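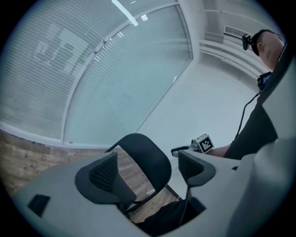
Figure 1. Black office chair, seen from behind.

Search this journal Enter keywords Go

Last updated: September 2019

4. Reference Checks and the Timing of Job Offers

4.1 Setting

The records used in this section come from two employers in Wamuvholm, Birnudent and Başaran. Both hire mainly for office posts: billing, scheduling, customer accounts and payroll. Birnudent makes a job offer first and checks references afterward, with the offer written as conditional on the result. Başaran checks references before any offer is made. The two firms draw on the same local labor market and use the same applicant tracking software, Brovine, so the event logs share a format and could be merged without recoding.

The merged file holds 3526 applications. An application enters the file when the candidate submits the form and leaves it when the post is filled, the candidate withdraws, or the employer closes the case. Internal transfers were removed. Applications from former employees were kept but flagged, as both firms allow a hiring manager to skip the reference stage for a person who has worked there before.

4.2 Measures

The main outcome is withdrawal after final interview. A candidate is counted as withdrawn if the log shows a withdrawal code entered between the final interview and the recorded start date. Candidates who accepted and then failed to start are included under the same code at Başaran, while Birnudent uses a separate code for them. We combined the two codes. This choice raises the Birnudent withdrawal count slightly and works against the pattern we report.

Reference delay is the number of working days between the first request sent to a referee and the last reply received. Where a referee never replied, the delay was closed on the day the recruiter marked the check as complete or waived. Waived checks are common in the data. In 108 cases the waiver was entered on the same day as the request, and these were treated as having no reference check at all. Recruiters at both firms confirmed in writing that a same-day waiver normally means a duplicate request.

We also coded the form of the reference. Telephone references are entered by the recruiter as free text, with a field limit of 2000 characters. Written references are attached as files. The coding recorded only whether the reference went beyond job title and dates of employment. No attempt was made to score how favorable it was. Earlier trials of a scoring sheet in April had produced poor agreement between coders, mostly on short telephone notes, and the sheet was dropped.

4.3 Results

Withdrawal after final interview was more frequent at Başaran, where the reference check comes first. The difference was largest for candidates who were employed elsewhere when they applied. For candidates who were not working, the order of the two steps made little difference to withdrawal.

Within Başaran, longer reference delay was associated with more withdrawals. The increase was gradual over the first days and became steeper once the delay passed 6 working days. Within Birnudent, delay had no clear relationship with withdrawal, although conditional offers with long delays were more likely to have the start date moved back.

The content of the reference had a weak relationship with the hiring decision at either firm. Most written references gave only title and dates. Telephone references contained more detail, but recruiters rarely recorded a decision that differed from the interview panel's recommendation. Offers were revoked so seldom at Birnudent that we do not report a rate.

4.4 Limits of the comparison

The order of steps was not assigned at random, and the firms differ in other respects. Başaran advertises salary ranges and Birnudent does not. A candidate who learns the salary late may be more likely to withdraw at the offer stage, which would again tend to hide the pattern found here. We could not observe competing offers. The withdrawal reason field in Brovine is optional and was left blank in most cases, and the filled entries were too brief to code. The next section repeats the delay analysis with former employees removed.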